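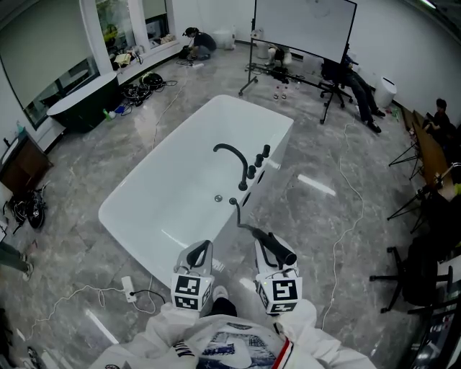
一 事案の概要

火曜日の午後、Stavance社プレストン試験室(Plestton)において、浴室作業用自律機Ryuが手持ちシャワーヘッドを把持したまま解放指令に応じず、吐水を継続する事案が発生した。負傷者はない。床面の電源タップ一個が浸水し、同室の計測系が停止した。本書は、事案の経過および関係者の陳述を、作成者アランカ・メドヴェの責任において取りまとめたものである。

当該作業は、作業者が両手に持ったグリッパーで白い浴槽のシャワーヘッドを取り上げ、浴槽の内側を流し、元の位置に戻すという一連の動作である。作業者の手の動きを記録し、これをRyuに学習させる。教示は空の浴槽で行い、通水は自律試験に限ることが作業要領で定められていた。

二 経過

十四時過ぎ、クルディープ・シソディアが教示記録96件の取り込み完了を報告し、通水試験の開始を申請した。試験責任者マーヴィン・ホロックスはこれを承認した。承認欄の署名は本人のものである。

Ryuは右のグリッパーでシャワーヘッドを取り、浴槽の縁に沿って散水した。ここまでの動作に異常は認められない。散水を終えたRyuは、シャワーヘッドを縁の上まで運び、そこで停止した。解放指令は送出されていたが、指は開かなかった。

ヘノク・クムサが操作卓から再度指令を送出した。Ryuは指を閉じたまま手首を外側へ返し、散水の向きが浴槽から床に変わった。水は大理石模様の光沢のある床を伝い、浴槽脇の電源タップに達した。遮断器が作動し、室内の計測系が落ちた。Ryuは内蔵電池で動作していたため停止しなかった。

キリロ・シルコが非常停止釦を押下したのは、散水の向きが変わってから58秒後である。止水はその直後、ホロックスが手動で行った。

三 陳述

シソディアは次のとおり述べた。
「記録の中に、戻し動作の終わっていないものがあることは承知していた。作業者が縁の上でいったん手を止め、もう一度持ち直している。除外すべきか迷ったが、除外の基準が文書になかった。件数の目標もあった。」

クムサは次のとおり述べた。
「一度目の指令が通らなかった時点で止めるべきだった。指が開きかけているように思えた。開くのを待ってしまった。」

シルコは次のとおり述べた。
「停止釦は手の届く所にあった。電気が落ちて、部屋の音がなくなり、水の音だけになった。あれは持ち方を探しているのだと思った。そう思ったことを、後から恥ずかしく感じた。」

ホロックスは陳述書の提出にあたり、床の配線について自ら一項を加えた。
「試験前の巡視で電源タップを見た。見て、跨いだ。教示のあいだずっとそこにあったので、通水の日にもそこにあることを不審に思わなかった。」

四 原因

制御装置Fokevelの動作記録を調べた結果、解放指令は二度とも正常に受信されていた。Fokevelは、対象物が所定の位置に戻ったと判定されるまで解放を保留する。この保留は落下防止のために設けられたもので、設計どおりに働いた。

一方、位置の判定は教示記録から得た基準に依存していた。戻し動作の終わっていない記録が混入したことにより、基準が定まらず、Ryuは所定の位置に達したと一度も判定しなかった。手首の返しは、持ち直しの動作を再現したものと認められる。

戻し動作の終わっていない記録は、96件のうち15件であった。そのすべてが同じ作業者による。作業者は本書の作成者、アランカ・メドヴェである。

五 作成者の申述

以下は、調査の公正を期するため、作成者が自己の関与について述べるものである。

教示のあいだ、作成者は戻し動作の終わりに手を止めることがあった。理由を問われ、当初は疲労と回答した。この回答は正確でなかったため、訂正する。

作成者は前年まで、自宅で母の入浴を介助していた。シャワーを戻す前には必ず手を止め、寒くないかを尋ねた。返事があればもう一度湯をかけ、なければ戻した。記録を再生したところ、手の止まる長さはほぼ一定しており、人がひとこと尋ねて答えを待つ長さに相当する。浴槽は空であり、誰にも尋ねてはいない。

Ryuが縁の上で停止した際、作成者は壁際に立っていた。停止釦に最も近い位置にいたのはシルコではなく作成者である。作成者は押下しなかった。次に何が行われるかを知っていたためであり、その判断に安全上の根拠はない。

六 措置

(一)通水試験の前に床面の電源タップおよび配線を撤去し、撤去の確認を試験責任者以外の者が行う。

(二)解放指令に一度応じない場合は、再送出を行わず、ただちに非常停止とする。

(三)非常停止により止水弁が連動して閉じるよう改修する。電源喪失時も同様とする。

(四)教示記録の採否基準を文書化し、戻し動作の終わっていない記録は取り込まない。

(五)本事案の調査を、関与のない者に引き継ぐ。本書はその引継資料とする。

七 付記

該当する15件は学習用の保管域から除外した。削除の可否についてホロックスに照会したところ、調査の完了まで原本を保存するよう指示があった。保存期間は2年とし、閲覧は申請による。

本書の提出時点で、閲覧の申請は一件である。申請者は作成者であり、許可は下りていない。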